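## 4. Agreement between officials in contested-ruck decisions

### 4.1 Clip selection

The decision set was drawn from the Kisdale regional rugby union competition, in which matches are recorded from two fixed positions and one roving position. All recordings from a single season were indexed by the match official's whistle, and each whistle was assigned to one of nine categories following the coding sheet described in Section 3. We kept only those breakdown events in which the ball carrier had been brought to ground and at least one player from each side was on their feet over the ball. This left 692 events.

From these, 100 clips were sampled for rating. Sampling was stratified by field zone and by the original on-field decision (penalty to the attacking side, penalty to the defending side, play on). Clips in which the ball was hidden from all three positions for the full duration of the ruck were replaced by the next eligible event in the same stratum. Each clip begins four seconds before the tackle and ends at the whistle or, where play continued, at the moment the ball left the ruck. Audio was removed so that raters could not hear the original call.

Several events involved more than one possible offense. A typical case is a tackler who fails to roll away while an arriving defender has hands on the ball and shoulders below the hips. The original decision names only one offense, usually the first. We did not try to recover the others from the referee's report, which in this competition lists penalties by count only.

### 4.2 Raters

Twenty officials took part. All held a current regional grade and had refereed at least one full season of adult matches. None had officiated in the matches from which the clips were taken. Recruitment was handled by Hipólito Montecinos through the Ocampo referees' association, and raters were not told the original decisions until the study had closed.

Raters were divided into two groups of equal size. The first group saw each clip once at full speed and gave a decision within eight seconds. The second group could replay the clip at any speed and switch between positions, with no time limit. Both groups used the same answer form, which asked for the decision, the offense (if any), and a confidence score from one to five.

### 4.3 Procedure

Clips were presented in the Pasport review tool, which stores the viewing order, the number of replays, and the time at which each field of the form was completed. Order was randomized separately for each rater. Sessions were split into four blocks of equal length, with a break between blocks, and the first two clips of every block were fillers that did not enter the analysis. Raters completed all four blocks on the same day.

An earlier pilot in April had used printed still sequences in place of video. Agreement on the still sequences was poor for offenses that depend on timing, such as hands in the ruck after it has formed, and the format was dropped. The pilot data are not included in any of the results below.

### 4.4 Agreement measures

Agreement within each group was computed as Krippendorff's alpha on the three-level decision. Agreement with the original on-field call was computed separately and is reported as a simple proportion. We treat these as different quantities. A group of raters may agree closely with one another and still differ from the referee who made the call at ground level, from a different angle, and with knowledge of what had happened at the previous three rucks.

Confidence intervals were obtained by resampling clips, with raters held fixed. Resampling raters as well gave wider intervals but did not change the ordering of the two groups.

### 4.5 Results by group

The replay group agreed with one another more often on the offense than the full-speed group did, but the gain was uneven. It was largest for side entry, where the line of the last foot can be checked by stopping the clip. It was small for failure to release, and for players off their feet there was no gain at all. Raters in the replay group also awarded more penalties overall. On clips where the original decision was play on, they found an offense more often than the full-speed group in every field zone — most clearly inside the defending side's own third.
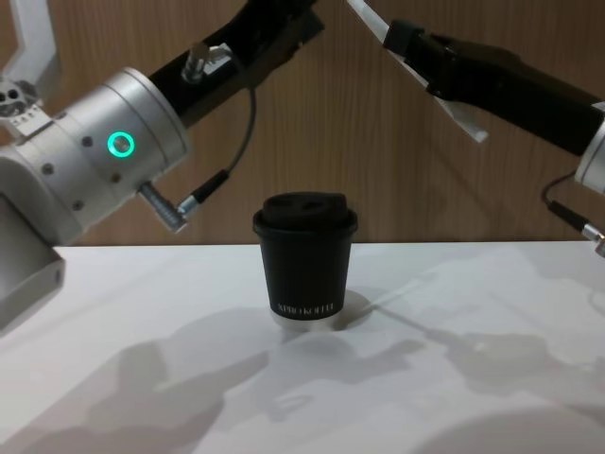

**Figure 4.** Tabletop view.

Replay use did not fall over the course of a session. The median number of replays was similar in the first and last blocks, and the time taken per clip dropped only slightly. Two raters in the replay group used the slow-motion control on almost every clip, including those that both marked with the highest confidence score. Leaving these two out raises alpha a little for side entry and has no visible effect elsewhere.

Confidence was weakly related to agreement. Full-speed raters who marked a four or five were no more likely to match the group majority on failure to release than those who marked a three. For side entry the relation was stronger and held in both groups.

### 4.6 Effect of camera position

The roving position was preferred by replay raters when the ruck formed near the touchline on its side of the field. For rucks on the far side, most raters returned to one of the fixed positions after a single viewing. Decisions changed between first and final viewing mainly when the second angle showed the hands of the arriving player — the ball itself was often hidden in both.

We repeated the comparison on clips from the Dosau ground alone, where the fixed positions are higher than elsewhere. The difference between groups for side entry was larger at this ground. The number of clips is too small to separate camera height from the habits of the home side, which committed more players to each ruck than any other team in the competition. A balanced design would require the same teams to be filmed at both heights, and this was not possible with the recordings available.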